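The Inheritance

My grandmother left the house to my uncle, the car to my other uncle, and the contents of her top drawer to "the girls, who can sort it out between them." There are two girls. I am one. Adesuwa is the other, and we had not sorted anything out between us since the hamster.

She came up to my room at four in the afternoon with a bag of oranges and a notebook. She had written 1887 on the first page and underlined it.

"That's the year of the brooch," she said.

"Who says?"

"Grandma."

"Grandma also said she'd danced with the mayor of Pelen."

"She did dance with the mayor of Pelen. He stepped on her."

I tipped the pouch out on my bed. Then I put in my own things as well, the watch and the clips and the bracelet from camp, on the theory that if we were going to be fair we should be fair about everything. It was a stupid theory and I regretted it before the last clip landed. Adesuwa put in her earrings, to be polite, and looked as if she regretted that too.

She spent a good while spreading it all out. She is a person who straightens other people's forks.

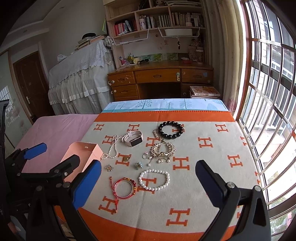
Everything we had between us, before the negotiations.

"You first," I said.

"No, you."

"I'm the host."

"Then you go last. Hosts go last."

I picked the pearl necklace. She wrote it down. She picked the big brooch with the leaves, as I had known she would, and wrote that down with a small star. I picked my own watch, and she said that was a wasted turn, and I said it told the time, and she said so did the phone in my hand.

It went on like this. She took the butterfly clip, which was mine, and had been mine since Folasade Garba's wedding, where I wore it over one ear and was told by three aunts that it was crooked. I took her pearl studs out of spite. I don't have pierced ears.

At half past five my mother shouted up the stairs to ask whether we were fighting.

"We're dividing," Adesuwa shouted back.

"Well, do it quieter."

The last thing left was the little silver ring. It didn't fit either of us past the knuckle. Adesuwa turned it over and said it was probably worth 60 dollars. I said it was probably worth a sandwich. She put it on the end of her pen and we both looked at it for a bit.

"She used to wear this to peel yams," she said.

"She took it off to peel yams. She put it on the windowsill and then accused Uncle Osaze."

"Every time."

"Every single time."

Adesuwa closed the notebook. She gave me back the clip, and I gave her back the studs, and she ate one of the oranges she had brought for me. The ring went on the windowsill. When my uncle came by for supper, we asked him what he had done with it.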